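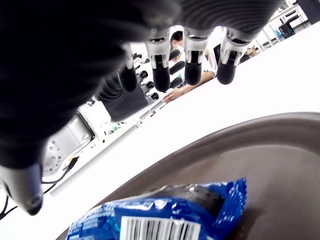

Why does the pH in my reservoir keep climbing? I've got a 23 gallon deep water setup in the garage with four pepper plants in it, and every morning it's back up past 6.8 no matter what I did the night before. I set it to 5.8, go to bed, get up, and there it is again. I'm using the Ostico two-part nutrients at the strength on the label and my meter reads 1,383 ppm once it's all mixed in. All this dipping and pouring pH down has left my hands so dry they crack - I'd trade them for a set with matte black rubber fingertips like those in a heartbeat! Plants look OK so far, maybe a little pale on the new leaves. Do I just keep adding acid forever?

Posted by soggyroots, Birnden
2,654 views

kelpbucket
Just dump it and start over. Mine did that too and a fresh tank fixed it. Also get a better meter, the cheap ones lie.

pepperhead_godoy
I fought this for a whole summer so I feel for you. Before you dump anything, test your plain tap water. Mine came out at 434 ppm with nothing added, and a lot of that was carbonates, which soak up your acid and then push the pH right back up. If yours is anything like that, you can pour in pH down every night and wake up to the same number.

What worked for me was filling a spare barrel, bringing it down to 5.8, letting it sit overnight with an air stone running and then adjusting it again before it ever went near the plants. Add the nutrients before you make that first adjustment, though, because they pull the pH down some by themselves.

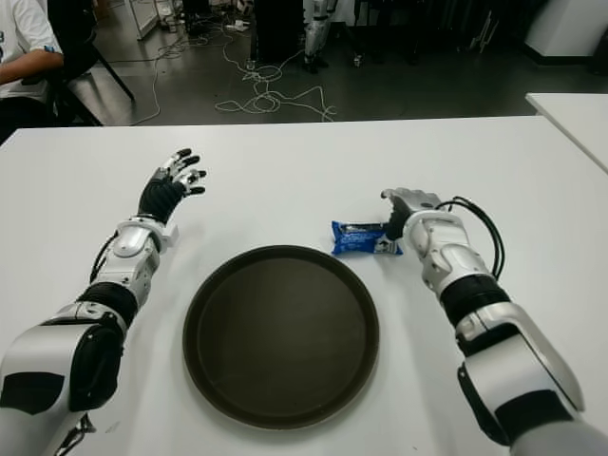

If you can get rainwater or filtered water, mix it half and half with the tap and you'll use a lot less acid. I switched to the Stevel filter in August and now I only touch the pH every few days. A bit of upward creep is normal with plants that are eating well, so I let mine wander between 5.6 and 6.2 and leave it alone. The pale new leaves could be iron, which gets hard for them to take up when the pH is high, so I'd fix the water first and hold off on any extra bottles.

soggyroots
Tested the tap just now and it's 410, so that's probably my answer. Got a barrel filling in the driveway. Do you put a lid on yours?

pepperhead_godoy
Yep, loose lid, with a gap for the air line.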